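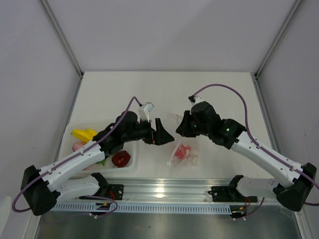
Two-armed packing cell at the Skudum test site, with tray and bag in place.

A fault that stops a machine is a nuisance. A fault that lets it carry on deserves more of our attention. In December a packing cell at Skudum closed both grippers while one still held the film of a bag, and the arms pulled against each other for 2 seconds before an operator, Gerrit Modise, pressed the stop. The controller had logged nothing.

Havow, which runs the site, has treated the matter as a question of bag quality. I cannot agree.
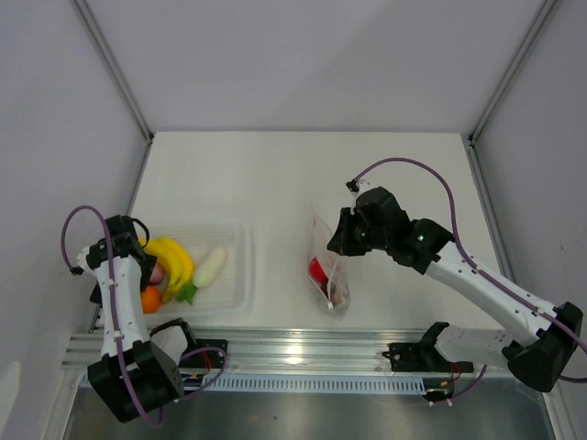 Thin film will always crumple and catch. The force limit on each arm was set separately, and no limit applied to the pair — a gap that Benjie Mangubat had raised in writing after 200 trial runs. Havow should publish his note and suspend unattended running until a shared limit is fitted.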